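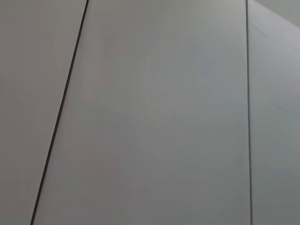

Minutes, Jekside Home Trades Owners' Group
June 2, 2026
By Naheed Bhutto

Hi all, I took the notes again, so blame me for the typing. At the table were Faisal Qureshi, Shagufta Talpur, Lertchai Thaweesak, Naheed Khokhar and me. With two Naheeds in the room, I'm "I" and she's Naheed K. from here on.

Last meeting's minutes: passed with one fix. I had Lertchai down as doing roofs. He does gutters and would like the record to show it (sorry, Lertchai!).

Hiring

Most of the night went here. Faisal's window outfit, Mohmand, has been trying to find a second lead installer since November, and he's had three people accept and then take something else before their first day. He asked what the rest of us pay during training. Shagufta pays full rate from day one and says it cost her less than she feared. Lertchai starts lower and bumps people up after 28 days. We went back and forth on this for a good while, and I don't think anybody changed their mind, but Faisal is going to try Shagufta's way on his next hire and tell us how it goes.

Naheed K. brought up the trade school, which is happy to send us students for ride-alongs if we can get them a signed insurance form. I said I'd call my agent and ask what the form needs to cover. Action: me.

Deposits

Shagufta had a customer cancel a bathroom after the vanity was already ordered. Her contract takes a flat $1,000 down, and the vanity alone ran her $1,137, so she was in the hole before she'd even loaded the truck. The supplier, Rultel, won't take back special orders.

Faisal charges a percentage instead and has the customer initial the line on special orders separately. I like that a lot and am going to steal it for my kitchens. Lertchai thinks too many initials scare people off, older customers especially, and he'd sooner talk it through at the kitchen table. Faisal will email his wording to everyone (customer names taken out, please, Faisal). Action: Faisal.

Scheduling software

We've all had the trial of Zulia on our phones for a while now. I love it! My crew can see the next day's address without calling me at nine at night. Shagufta finds the calendar too small to read and has gone back to her whiteboard. Naheed K. says it keeps double-booking her estimates, though she admits she may have set it up wrong. I'll sit down with her and look. We put off any decision on a group plan until the next meeting.
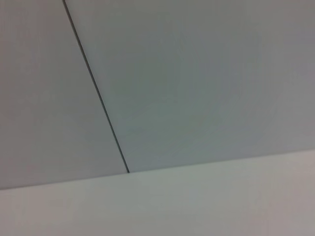
Fall home show

We're in, split booth, same as before. Motion to go ahead by Lertchai, second by Shagufta, all in favor. Naheed K. wants fewer brochures and more people standing up and talking, and I agree, those stools were a mistake. Action: Naheed K. to ask for a corner spot and find out when the deposit is due.

Other stuff

Faisal has a brake for bending trim that he'd like to sell. Call him.

Lertchai asked if we could start earlier. We could not agree on a time, so it stays where it is.

Next meeting is at Shagufta's shop. Park in back.

3 comments | Share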